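4.2 Evaluation of the Trunness hand-held gripper kit

The Trunness kit, distributed by Felmont, is sold as a pair of hand-held grippers with finger pads, calibration software and a one-year support plan. We evaluated it for recording demonstrations of household clearing tasks. The comparison system was the Reinholz glove, which our group had used in earlier work and which requires a separate tracking setup in every room.

Operators were asked to clear a table of used packaging, one gripper in each hand. Each operator had 6 minutes of practice before recording began. We collected 400 demonstrations with the Trunness kit, of which 79 were discarded during review, most of them for lost tracking or a mismatch between the clocks of the two units. The remainder were converted with the vendor's export tool and passed to the training pipeline without manual relabeling.

Cartons were the hardest category. A stiff carton can be held with light closing force, while one that has already been crushed changes shape under the pads and may rotate about the contact line. Figure 7 shows a whole milk carton held upright between the two blue pads of one gripper, and a crushed carton held at a tilt by the other gripper over a round bin.
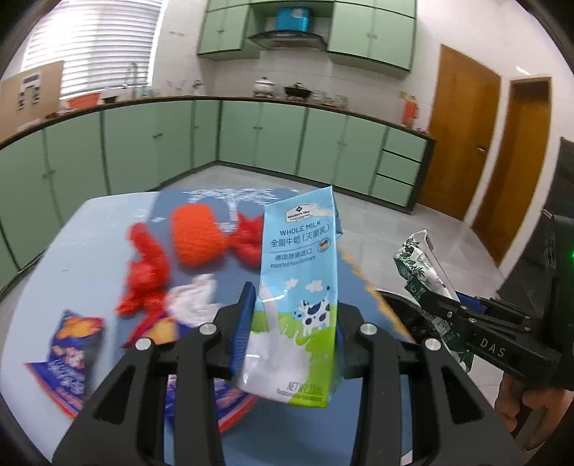

Figure 7. Table clearing with two hand-held grippers.

Telma Aravena, commenting on a draft of this section, objected that discard rate alone understates the cost of the kit. In her own trials at Basitz the pads had to be replaced after 4,000 closures, and grip on coated cardboard had begun to fall off well before then. She asked that pad wear be reported next to tracking loss, and that the price of spare pads be counted in any comparison with the glove.

We agree with the first point and have added pad age to the log kept for each session. The second is harder to settle. Felmont includes one spare set under the support plan but does not list a price for further sets, and our recordings ended before any pad reached the wear limit given in the manual. Costs in Table 3 therefore cover hardware and support only.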